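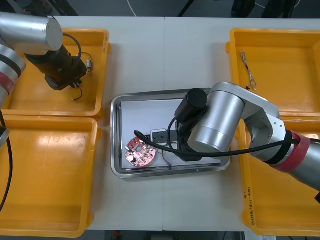 Yellow bins on the sides, steel tray in the middle. My favorite kind of table.

Divya Salian
1/ Ok so a few of you asked how we sort the electronics box and I said I'd do a thread, and then I didn't do a thread, and now I'm doing it with a cup of tea and no plan. Mostly it's bins. I have a lot of feelings about bins.

Divya Salian
2/ The box in question came from Traian Ardeleanu, who was clearing out his workshop in Foratton before December. Boards, wires, little parts with their leads still on, a shoebox of screws I'm pretending I haven't seen. He wanted it gone. I wanted it very much. Everybody happy!

Divya Salian
3/ Layout first. White table, four yellow bins, two on each side, and the tray in between. The tray is the "I'm looking at this right now" spot and the bins are for everything that isn't the thing I'm looking at. I tried it with the bins all in one row last year and kept reaching across myself like I was playing a very bad piano.

Divya Salian
4/ The yellow is great, by the way. Black wire on yellow plastic, you see it right away. I used to use gray tubs and I lost a whole bag of diodes in one for a month (they were in there the entire time, just lying on the bottom being gray at me).

Divya Salian
5/ Tray is stainless with rounded corners and a raised rim, and there's a flat white sheet inside it. PLEASE use a rim. If you've ever heard a tiny screw go tik tik tik across a floor you already know. The sheet is so I can see small stuff, and also so a board isn't sitting on bare metal.

Divya Salian
6/ Somebody in the replies wants to know if you can skip the white sheet and use a paper towel. You can, but those little solder points on the back catch the fluff and then you're picking lint off a circuit board with tweezers at 10 at night. Ask me how I know.

Divya Salian
7/ Top right bin is wires, a little bundle of thin white ones with the strands twisted. I keep wire bundles together if they come to me together. Sharada Venkataraman is firmly in the other camp, she separates everything by color and length and her drawers look like a yarn shop. I respect it. I will never do it.

Divya Salian
8/ Top left has a small white round-bodied part with leads on it. I haven't looked up what it is yet. My rule is that anything with legs gets its own corner, and bending the legs straight is a job for another evening (preferably somebody else's evening).

Divya Salian
9/ And then the star of the box, the round red board!! I love this thing. Big hole in the middle, notches and tabs along the edge, like somebody took a bite out of it in a very organized way. I gave it a turn on the tray before anything else got sorted, sorry to everything else.

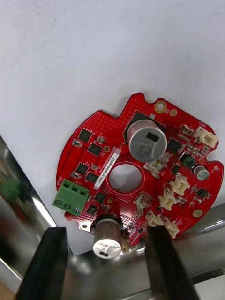
10/ THE GREEN BIT
Green screw terminal, three positions, sticking out a tiny bit past the edge of the board. I get unreasonably happy about screw terminals. No soldering, no special plug, just a little screwdriver and a bare wire. If I were in charge of the world everything would have them, including lamps and probably shoes.

Divya Salian
11/ Those silver cans are electrolytic capacitors. I think the marking on the one by the hole says 16V 220, but the print is small and I'm not swearing to it. Write down what's on the can before you do anything else with a board, and put a question mark next to it if you squinted. I have a notebook page that is nearly all question marks.

Divya Salian
12/ Safety aunt moment: if a board has capacitors on it and you don't know when it was last plugged in, leave it alone for a while, and learn how to check for leftover charge before you go poking around. And don't use a junk-box board on house current to "see what happens." I've met people who saw what happened.

Divya Salian
13/ Also, hold boards by the edges. Yes, even the dead ones, it's about the habit. Nesrin Aksoy used to tap my wrist with a pencil every time I put my thumb on the chips and I still flinch a little, 10 years later. Hi Nesrin, I'm holding it by the edge.

Divya Salian
14/ Labels next, and this is where I get bossy. If a board has a barcode sticker, the sticker STAYS ON. I don't care if it's crooked. People peel them off to make things look tidy and then there's no way to tell one round red board from the next round red board.

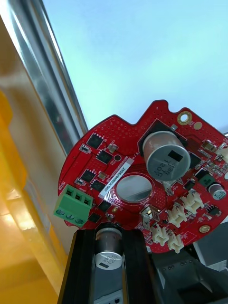

Skadunstead Tinkerers, parts & salvage table

Divya Salian
15/ Case in point, 25DRV04002CA40. Lovely long code, printed dark on white, perfectly readable if you tilt your head. It went straight into the notebook, letter by letter, and then I read it back out loud to the cat. I don't know what all of it stands for. If you do, tell me, I will be thrilled.

Divya Salian
16/ Look at the row of white connectors along the curve! Four of them, each one stepped around a bit from the last, and that little metal USB-looking one next to them. Whoever laid this out had to fit everything on a circle with a hole in it and I think they did a gorgeous job. I can't even get a pizza into slices that match.

Divya Salian
17/ For white connectors like these, don't yank by the wires. Find the latch, press, wiggle. If it won't budge, stop, have a cookie, come back with better light. Witold Kubiak pulled one clean off a board at the last table and he's still getting comments about it (mostly from me).

Divya Salian
18/ How we write it up, since Sharada asked me to be "a little less vibes about it":
Code on the sticker, exactly as printed.
Color and shape.
Whatever connectors you can name. "White, latched" is fine.
Anything you weren't sure of, with the question mark.
Who brought it in. For this batch that's just "Traian" on every line, my hand got tired.

Divya Salian
19/ This one is entry 38 in the book. The first page says we're going to 1000, in Witold's handwriting, underlined 2 times. At our current speed I'll be finishing up from a nursing home, and I'm at peace with that.

Divya Salian
20/ Replying to a few DMs in one go: the bins are the Mestutby ones, any size that stacks is good. No, I'm not selling the red board. Yes, you can bring your own box to the table, but please take the batteries out first and bag them separately. The shoebox of screws is available to a loving home.

Divya Salian
21/ Next up is the wire bundle, and I've promised to at least try Sharada's color thing. Tea's cold, going to make another one.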